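Search this site Search

Simulated gripper pushes a thin ring around when I try to pick it up

Posted by Faltberg in Manipulation and Control

I am working on a tabletop pick task in simulation. One arm, a two-finger gripper, a table with a few small objects on it. The object I care about is a red collar, so basically a thin ring. The planner we use is an in-house tool called Sowerby, and it takes a grasp pose from a separate perception node that fits a box to the object's points.

With solid objects this works well enough. With the collar, the box center falls in the hole, so the gripper lines up on the middle of the ring and closes on nothing. I changed the grasp generator to sample points on the band itself, one finger inside and one outside. Since then it gets to the band most of the time, but in some 50 out of 307 runs the collar slides or flips when the fingers close. A pose I would call correct has the fingers like this:
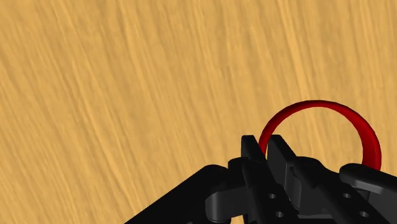
Fingers on either side of the band, wrist camera view.

Physics step is 2 ms. The finger close command is position control, full stroke, no force limit. I have tried raising the friction on the fingertips and it made no difference that I could measure. Is this a contact settings problem or should I be looking at the planner?

Posted by Velstead

Probably both, but start with the close command. Full stroke position control on a thin band means the controller keeps driving toward a finger gap of zero after contact. The contact solver has to fight that, and the object gets squeezed out sideways. Put a force limit on the finger joint and stop commanding motion when both fingertip contacts have been active for 6 steps in a row. If only one fingertip is in contact, your pose is off center across the band and the first finger is pushing the ring until the second one catches up. Log the time of first contact for each finger and compare them.

After that, look at the approach. You didn't say what Sowerby does in the last stretch before the grasp. If it plans straight from the home pose to the grasp pose in joint space, the fingertips can come in along an arc and hit the band on the way down. Add a pregrasp pose directly above the grasp, fingers open, and make the final move a straight line in Cartesian space. 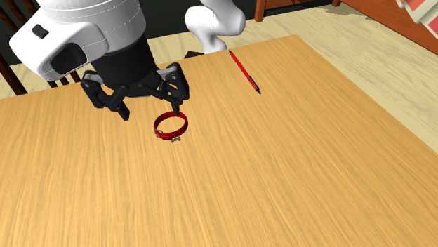 At the pregrasp I would also run perception one more time. The estimate from far away is usually worse for thin parts, and a couple of millimeters matters when one finger has to fit inside a ring. Keep the second estimate only if it is close to the first. If it jumps, back off and replan.

Also check your collision mesh. If the importer made a convex hull for the collar, the hole is filled in as far as physics is concerned, and the inside finger is landing on a solid disk. It will look fine on screen. Turn on the collision geometry overlay to see it.

Posted by Sollance

had the same thing, it was the convex hull. use convex decomposition with more pieces and it goes away. didn't have to touch the controller

Posted by Faltberg

Thanks. The overlay showed the hull had been split, but only into 2 pieces, and one of them covered a good part of the opening. I raised the piece count and added the force limit. Flipping is gone on the runs I have done so far. Sliding still happens now and then, and the contact log shows the outside finger arriving first in those cases, so I am adding the second perception pass next.
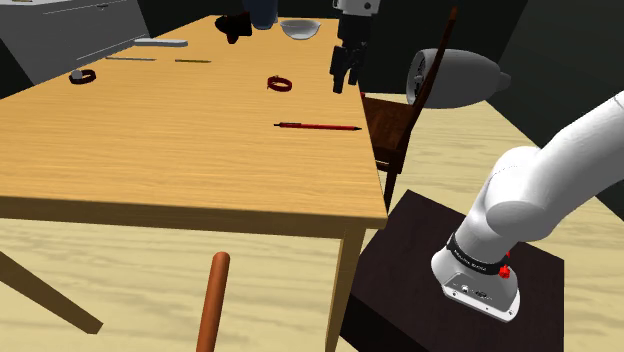
Should the other objects on the table be in the planning scene if the arm never goes near them?

Put them in. The planner only knows the arm stays clear of them if they are there to check against, and a random restart can send the elbow or wrist somewhere you didn't expect. Plain boxes with a small margin are enough for anything you are not grasping. Only the collar needs the detailed mesh, and you should allow contact between it and the fingertips for the final move or the plan will be rejected.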